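## 4. Your first two-handed session

By now the Prelard grippers should be charged and paired. Do take your time over this part; most people are happily settled in after one go, and a second never hurts.

1. Put the harness on over your shirt and adjust both straps until it feels snug.
2. Take one gripper in each hand and wait 30 seconds.
3. Stand close to the table, with your elbows loose. 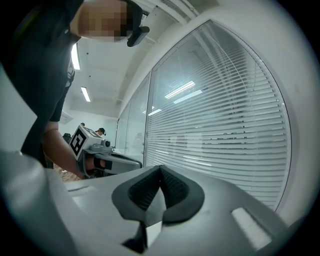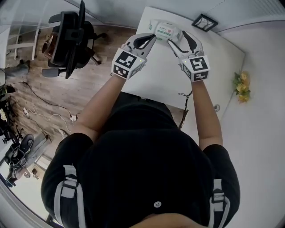
Choosing what to practise on matters more than you might expect, and we always suggest starting with something light. Soft goods are forgiving of a clumsy squeeze, so a small packet like the white and green one, held between both grippers, makes a lovely first object. Keep each pinch gentle and let the two hands meet in their own time.

4. Lift, hold, and lower. Repeat for up to 30 minutes, then have a rest.

**Note:** Keep the marker cubes clean and uncovered. A dry cloth is all they need.

**Caution:** Please don't practise with glass or anything hot, and tuck trailing cables well away from your feet.

If a finger pad seems worn, ring Marina Karras at Cledevia on extension 1828 and she'll gladly post you a new pair.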